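About Zadico

Zadico is a small coffee roastery and a tasting school, in that order on paper and in the opposite order most mornings! Elsa Niskanen opened the doors with one secondhand roaster and 11 bags of green coffee, and we've been happily smelling of it ever since.

We love beans. We also love the plain, everyday business of getting them from one container to another without losing any on the floor.

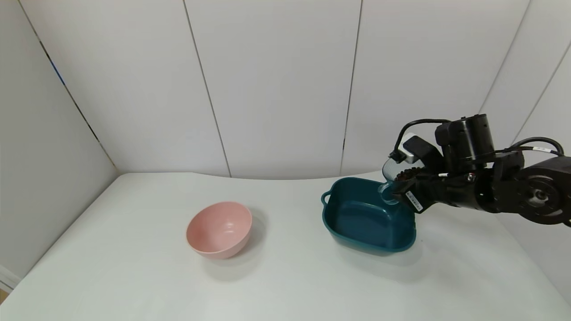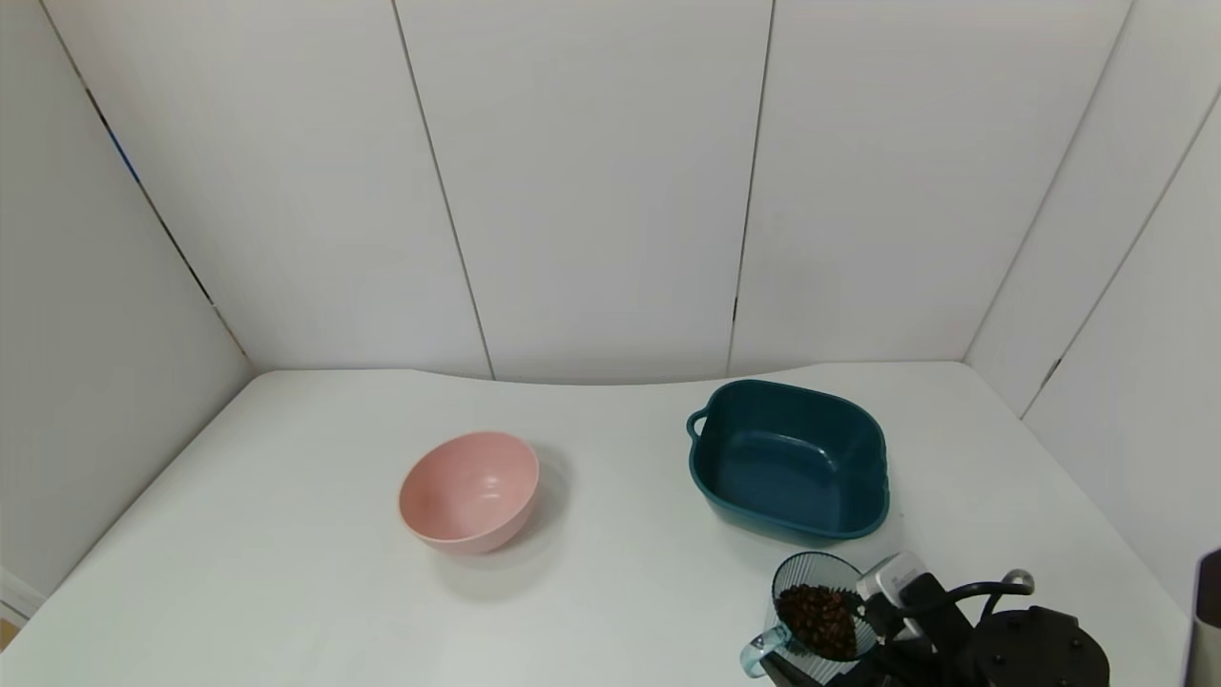 The pink bowl and the teal basin

Pouring is the first thing you learn with us, before grinding and well before brewing. A clear cup is great for it because you can watch the level drop and the dark beans slide toward the lip. Round bowls are forgiving, wide basins even more so, and a narrow jar will humble anyone. Start with 200 grams, go slow, listen to the rattle — it changes when the last beans go.

Our classes

The beginner course, Pistudum, runs for 4 evenings and covers weighing, pouring, sorting and a first proper tasting. Pidari is the longer one, for people who want to roast at home (bring an apron, you'll be glad of it). Last year we packed 2,553 bags for our regulars, and plenty of those were filled by students who stayed on to help.

Where we are

We share the old Lehtinen bakery building and its lovely big windows. The shop opens at 8 a.m. and new classes start in March. Come in, ask for a sniff of whatever is fresh, and stay for a cup!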